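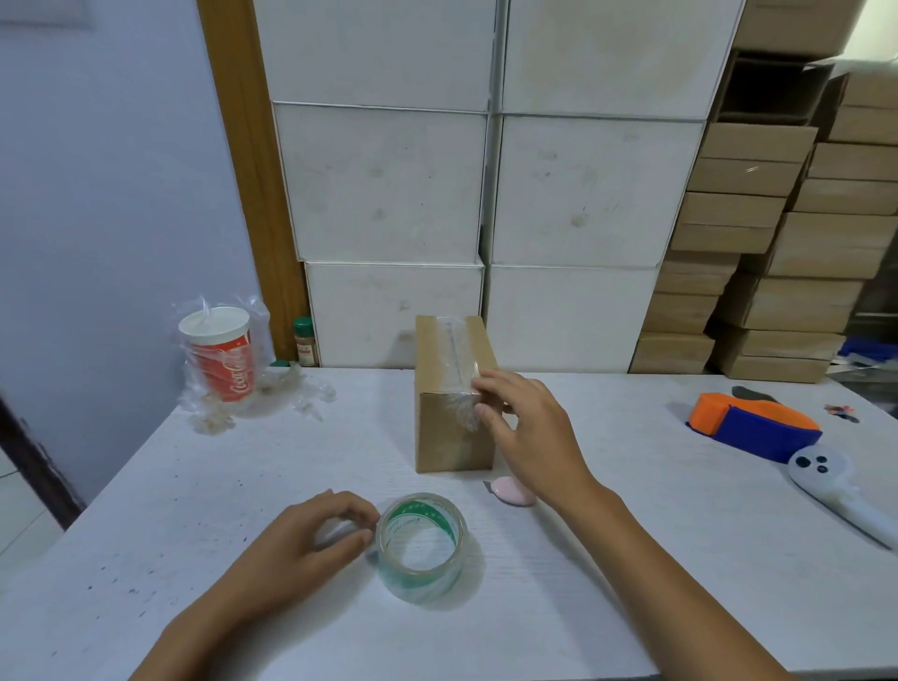
Packing bench, September, after lunch

2 min read

I have gone back to the small brown boxes for the Gilby samples, standing them upright to tape as Aurelia suggested, and I must say I like it far better than laying them flat. You can lean a hand on the front face and keep the whole thing square while you press the tape down the seam and over the top edge. It still wrinkles a bit on the way over (mine always does!) but a few wrinkles don't bother me so long as the ends are stuck.

The clear roll with the green core is the one I keep reaching for. I know we have the orange and blue dispenser, and it is a perfectly good dispenser, but on a box this narrow I find it pulls the strip crooked, so I tear off a length by hand and take my time over it. Sorin disagrees and he is welcome to the dispenser.

Weights: the filled Gilby box came to 550 g on the kitchen scale, which leaves us nicely inside the cheaper postage. The Hämmerli one was 1,955 g and I had rather hoped for less, so I'd like to try it again with paper padding before we settle on anything.

The bench itself wants a proper going over. Bits of torn film all across the left side, little coloured scraps over on the right, and specks on the white top that I'd like to try with warm water and a drop of washing-up liquid. The Coca-Cola cup can go, and the spice jar with the green cap belongs back in the kitchen, please, whoever was seasoning their soup.

The big white boxes can stay stacked against the wall for now. They are grubby, but Patham will want them for the next lot.

Still to do: 7 more for Gilby, then ask Clukis about labels.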